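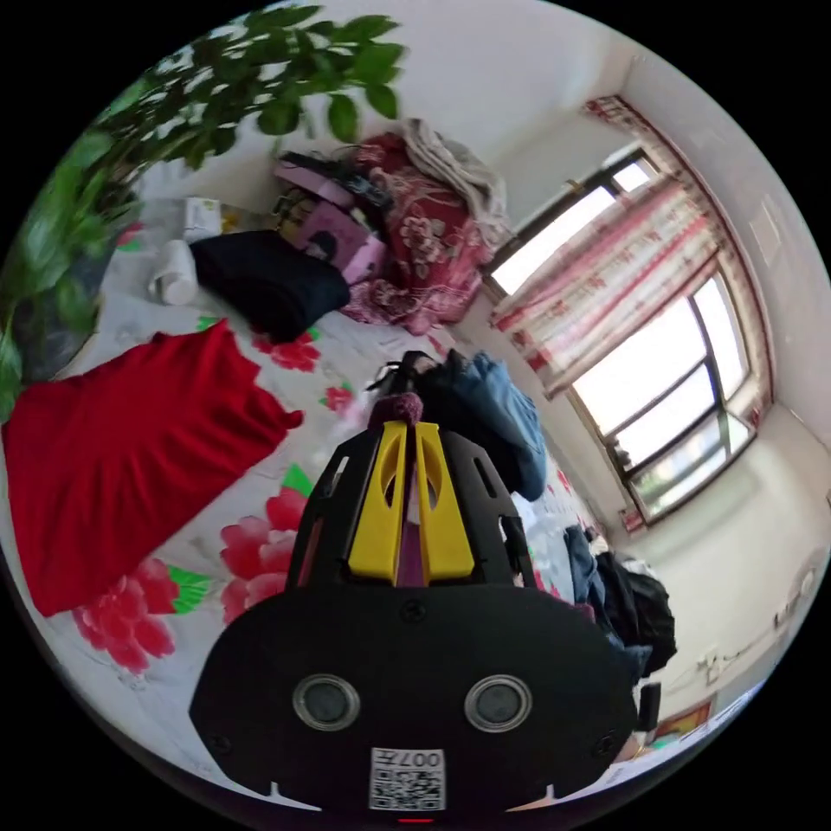
I caught Rocío Pacheco at 7 in the morning, before her phone got going, and she still made me wait while she hunted for her coffee. She handles tenant cases at Cárdenas, and boy, does she have stories!

I asked how she ended up in landlord law (she'd planned on tax). "My aunt got a bill for $1,467 after she moved out," she told me. "For paint. She'd lived there nine years! I read her lease that night and got mad, and I guess I stayed mad."

These days most of her calls are about deposits. Her advice is pretty plain: write down your new address, hand it to the landlord and keep a copy. "People text it and then change phones," she said, laughing. "Please, just use paper."

She's had more than 200 clients since she started, and she does a free evening clinic every June. I asked if she ever misses tax. "Ask me in April," she said, and then her phone rang.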